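Walto 606 手元灯(クランプ式)

取扱:Hukidcombe 裁縫・手工具部門
製造:Bakalis
在庫:あり(本体色グレー、生成り)/入荷待ち(濃緑)
最終更新:2月4日(日)

商品概要

Walto 606は、机の端にクランプで留めて使う手元灯です。縫い物、革の手縫い、靴の補修、製本、時計バンドの交換など、手元の狭い範囲を長い時間見続ける作業に向けて作られています。部屋全体を照らす器具ではありません。天井の照明をつけたまま、足りない分を手元に足すという使い方を前提にしています。

アームは根元から灯具の首までほぼ600mmあり、途中に関節がひとつ入っています。関節はばねではなく摩擦で止まる方式です。ばね式に比べると動かすときに少し手応えがありますが、灯具を低い位置まで下ろしても浮き上がってきません。布の上すれすれまで灯具を寝かせて使う方には、摩擦式のほうが扱いやすいと思います。

明るさは8段階です。最も暗い段は消灯前の常夜灯に近く、読書にも足りません。作業に使うのは中ほどから上の段になります。電源を切っても直前の明るさを覚えていて、次につけたときは同じ段から始まります。ただしプラグを抜くと記憶は消え、中間の段に戻ります。

光の色は昼白色の一種類のみです。前の型にあった電球色への切り替えはなくなりました。糸の色を合わせる作業で、切り替えたことを忘れたまま色を選んでしまうという声が多く、製造元が固定にしたものです。電球色が必要な方は、前の型の在庫がわずかに残っていますので、店頭または電話でお問い合わせください。

灯具について

灯具は横に細長い形をしています。発光面には乳白色のカバーがかかり、光源の粒が直接見えないようになっています。粒の見える灯具を磨いた針や鋏の近くで使うと、刃の上に点がいくつも映って目が疲れます。カバーのあるものは映り込みが帯状になり、刃先の位置を追いやすくなります。

カバーは爪で留まっているだけなので、外して拭くことができます。乾いた柔らかい布で拭いてください。汚れが落ちないときは、薄めた中性洗剤を布に含ませて固く絞り、拭いたあとに乾拭きします。アルコールは使わないでください。カバーが白く曇り、元に戻りません。

灯具の首は左右に回り、上下にも傾きます。真上を向けることもできるので、白い天井に光を当てて部屋を柔らかく照らす使い方もできます。来客のときだけそうしているというお客様もいらっしゃいました。机の作業には暗すぎますから、その場合は首を戻してください。

光を当てる向き

手元灯を買ったのに見えにくい、というご相談の多くは、明るさより置き方で解決します。右利きの方は左の奥に、左利きの方は右の奥にクランプを留めるのが基本です。手前に留めると自分の手の影が針先に落ちます。正面の真ん中に留めると影は減りますが、布の表面で跳ね返った光がそのまま目に入ります。

白や薄い色の布は、真上に近い位置から弱めに当てるのがよいでしょう。段を上げすぎると、織り目も印の線も白く飛んでしまいます。水で消える印付けペンの線が見えないときは、明るくする前に一段か二段落としてみてください。

厚手の毛織物や起毛した布は、横から低く当てます。毛並みの方向がはっきり出ますので、裁断の前に向きを確かめるのに便利です。ベルベットや別珍も同じやり方で見分けられます。 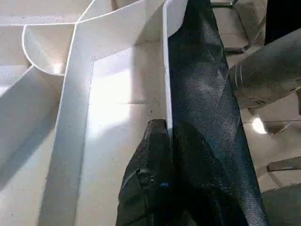 黒い布に黒い糸で縫う作業は、手元灯を使う方がいちばん苦労するところです。礼服の裾上げ、黒いコートのボタン付け、学生服の補修などがこれにあたります。明るさを最大にしても、真上から当てている限りあまり変わりません。黒いものを同じくらい暗い面に重ねると、写真の右寄りの部分のように縁が背景に溶けて、どこまでが物でどこからが面なのか分かりにくくなります。一方で、つやのある稜線は光を拾うので、暗いものの上でもそこだけは形が追えます。縫い目を探すときも同じで、糸のわずかなつやに光が乗る角度を見つけるのが近道です。灯具を布の高さ近くまで下ろし、縫い線に対して直角になる方向から当ててください。そのまま首を少しずつ起こしていくと、糸の背だけが細く光る位置があります。

糸のつやは素材で違います。絹とポリエステルは見つけやすく、つや消し加工をした綿糸は見つけにくい糸です。綿糸の場合は、光の角度に加えて、布の下に白い紙か薄い色の布を一枚敷いてみてください。目の粗い生地なら針穴から下の白が透け、運針の間隔がつかめます。目の詰まった生地には効きません。

ほどく作業では、縫うときより段をひとつ上げます。リッパーの先が糸をすくったか布をすくったかを見る必要があるためです。ほどく側の布を指で軽く引いて隙間を開け、その隙間に光を差し込むようにすると、渡っている糸だけが線になって見えます。

革を扱う方へ

革の手縫いでは、菱目の穴に針を通すときに穴の奥が見えるかどうかが問題になります。穴の奥は横からの光では見えません。縫っている間は灯具を斜め上に置き、コバを磨くときだけ低く下ろすという二段構えをおすすめします。摩擦式の関節は途中で止まるので、この上げ下げが片手でできます。

濃い色に染めた革の傷を調べるときは、革を動かさずに灯具のほうを動かしてください。浅い擦り傷は、ある角度を通り過ぎる一瞬だけ見えます。革のほうを動かすと照り返しも一緒に動き、見落としやすくなります。

オイルや仕上げ剤を使うときは、灯具を離しておきます。カバーに飛沫がつくと染みになります。

クランプと取り付け

クランプは机の天板を上下からはさみ、下のねじで締めます。はさむ面には樹脂の当てが付いています。柔らかい無垢材の天板では当ての跡が残ることがありますので、端切れの革かフェルトを間に入れてください。ガラスの天板には取り付けないでください。

天板の裏に幕板や引き出しのレールがあると、ねじが回せないことがあります。ご注文の前に、取り付けたい場所の裏側に手を入れて確かめてください。幕板のある机でお使いになりたい方には、別売りの置き台があります。置き台は鉄製で重く、持ち運びには向きません。机に置きっぱなしにする前提でお選びください。

アームの根元は丸い軸になっていて、クランプの穴に差し込むだけです。軸は固定されないので、灯具ごと左右に振れます。机を移動するときは必ず軸を抜いてから運んでください。差したまま傾けると抜け落ちます。

電源コードはアームに沿って二か所で留めてあります。留め具は外せますが、関節のところだけは少したるみを残してください。たるみがないと、アームを伸ばしたときにコードが引っ張られ、根元が傷みます。

音と熱

使用中に音はしません。調光の低い段で細かい唸りが聞こえる手元灯もありますが、606では店内で確認した限り気になるものはありませんでした。ごく静かな部屋で耳を近づけた場合のことまでは保証できません。

灯具の背面は長時間使うと温かくなります。首の向きを変えるときは、背面を握らず、首の根元にあるつまみを持ってください。背面に布をかけたまま使うのはおやめください。作業の途中で型紙や布を灯具に引っかけておく方がいますが、これも同じです。

お客様から寄せられた声

Sawsan Awwad様(洋裁)
礼服の直しに使っています。黒地のときの当て方を店で教わって、縫い目を探す時間がだいぶ短くなりました。関節は最初かなり固く感じました。ひと月ほど毎日動かしていたら馴染んだので、固いと思った方も少し待ってみるとよいと思います。明るさのつまみは手袋をしたままでは回しにくいです。

Thodoris Ververidis様(靴の補修)
クランプがしっかりしている。作業台が厚いのでねじの余りはほとんどないが、留まってはいる。コードがもう少し長いと助かる。延長コードを台の裏に這わせて使用中。

Yolanda Huamán様(製本)
背を糊で固めるときに横から照らすと、糊の乗っていないところが分かります。白い紙を綴じるときは一番下から数えたほうが早いくらいの暗い段で足りました。電球色がなくなったのは残念です。夜遅くに使うと目が冴えてしまうので、寝る前の作業はやめました。

Suha Tarawneh様(編み物)
紺の細い毛糸で編むために購入。編み目を数えるのは楽になりましたが、膝の上で編むので、机に留める灯りだと椅子の位置が決まってしまいます。床置き型があれば買い替えたいです。

店からの補足

Tarawneh様のご意見にあるとおり、椅子に深く座って膝の上で編む方には、606はあまり向きません。アームの長さが足りないというより、光が後ろからほしいのに机は前にあるためです。編み物用には、肩越しに照らす床置き型のIkariを別のページでご案内しています。光の幅は606より狭くなりますが、首が細かく曲がります。

コードの長さについては、同じご意見をほかの方からもいただいており、製造元に伝えました。変更の予定はまだ聞いていません。延長コードをお使いの際は、踏む場所や椅子の脚が通る場所を避けてください。

関節の固さは、根元のつまみで調整できます。時計回りで固く、反対で緩くなります。お届け時は固めに締めてありますので、届いてすぐに重いと感じたら、少しだけ緩めてください。緩めすぎると灯具が自重で下がります。下がらなくなるところまで締め直せば、それがちょうどよい位置です。

よくあるお問い合わせ

拡大鏡は付けられますか。
専用の拡大鏡はありません。市販のクランプ式拡大鏡を机の反対側に留めて併用している方が多いようです。灯具の首に拡大鏡をくくり付けると、重みで首が下がってきます。

色合わせに使えますか。
家庭での糸選びには十分お使いいただけます。染色の検査など、決められた光源が必要な仕事には使えません。糸を選んだあと、念のため昼間の窓際でも見比べてください。紺と黒、濃い茶と黒は、どの灯りでも取り違えが起きます。

左利きですが、左右の向きはありますか。
本体に左右の区別はありません。つまみは灯具の端に付いているので、首を反対に回せば手前に来ます。

子どもの学習机に使えますか。
使えますが、光の範囲が細長いので、教科書とノートを広げた机の全体には届きません。学習用には幅の広い器具をおすすめします。

濃緑はいつ入りますか。
3月の入荷を予定しています。予約は受け付けていますが、代金は入荷のご連絡をしてからのお支払いになります。

修理と保証

保証期間はお買い上げから2年です。灯具、調光部、関節が対象になります。カバーの傷や曇り、クランプの当ての摩耗は対象に含まれません。当ては部品として店頭で販売しています。

光源は灯具に組み込まれていて、お客様ご自身では交換できません。暗くなった、ちらつくといった症状があるときは、灯具だけを外してお送りください。アームとクランプはお手元に置いたままで結構です。灯具の外し方は、同梱の説明書の最後のページに図があります。

修理の受付はStamatia Stamatopoulosが担当しています。お送りいただく前に一度ご連絡ください。ちらつきの相談では、壁のコンセントや延長コードの差し込みが緩んでいたという例もあるため、先に電話でいくつか確認をさせていただいています。

仕様

型番:606
形式:クランプ式手元灯
アーム:一関節、摩擦保持
調光:8段階、直前の段を記憶
光色:昼白色(固定)
本体色:グレー、生成り、濃緑
保証:2年
付属品:クランプ、コード留め具、説明書
別売り:置き台(鉄製)、クランプ用の当て

お届けについて

本体はアームと灯具をつないだ状態で箱に入っています。組み立ては、クランプを机に留めて軸を差すだけです。箱から出すときは灯具を引っ張らず、アームの中ほどを持って持ち上げてください。

置き台を同時にご注文の場合は、重さの都合で別の箱になります。到着が前後することがあります。贈り物の包装は本体のみ承ります。

返品は、未使用で箱のそろっているものに限りお受けします。取り付け場所が合わなかったという理由でも構いませんが、送料はお客様のご負担となります。店頭には606の見本をクランプで留めた作業台があり、黒い布と糸も置いてありますので、お近くの方は普段お使いの布を持ってお試しください。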